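Werkstattbuch, August, kurz nach 2 am Nachmittag

Heute kein Holz und kein Leim, heute Obst! Für die Marktstandfarben brauchen wir endlich eine Vorlage, nach der wir alle mischen können, und Sorcha hat mir den Tisch am Fenster dafür überlassen. Die geblümte Decke habe ich gleich draufgelassen.
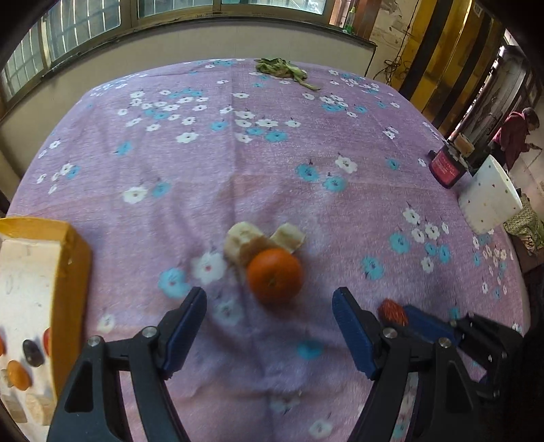
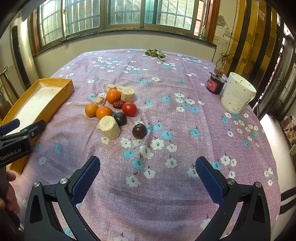

Also, zum Mischen. Mein alter Plan war, das Orange direkt aus dem Topf zu nehmen und mit Weiß aufzuhellen, und das sieht auf dem Probebrett aus wie Babybrei. Auf dem lila Tuch wirkt dieselbe Farbe viel kräftiger, da leuchtet die orange Frucht richtig heraus, und der Schatten darunter geht für mein Auge eher ins Violette als ins Graue. Pádraig meint, ich bilde mir das ein (soll er ruhig). Ich habe jedenfalls beim nächsten Anstrich einen Klecks Lila in die Schattenfarbe gerührt und bin ganz verliebt in das Ergebnis.

Schwieriger sind die hellen Stücke. Creme ist eine gemeine Farbe! Zu viel Ocker und es wird Käse, zu wenig und es wird Kreide. Nach dem zweiten Versuch habe ich den Rest vom Nilholm-Weiß genommen, das von Haus aus etwas wärmer ist - damit ging es. Bitte nicht wegkippen, der Topf steht mit Deckel unter der Spüle.

Probebretter: das mit dem reinen Orange ist Ausschuss, die anderen trocknen noch. Ciarán, wenn du das liest: nicht stapeln, auch nicht "nur kurz". Schleifpapier 400 ist fast alle, ich habe den letzten ganzen Bogen für die Kanten verbraucht und es auf die Liste geschrieben.

Noch offen: das Gelb für die flachen Kästen. Fikri will ein Zitronengelb, ich hätte lieber etwas, das ins Orange zieht wie bei dem Kasten links auf dem Tisch, mit weißem Boden, weil die roten und dunklen Sachen darauf so schön klar stehen. Wir machen 2 Muster und hängen sie nebeneinander ans Tor, bei Tageslicht, und dann darf jeder meckern.

Pinsel sind ausgewaschen, der breite haart leider. Morgen früh zuerst die Rückseiten grundieren, dann mit Daithí wegen der Schilder reden.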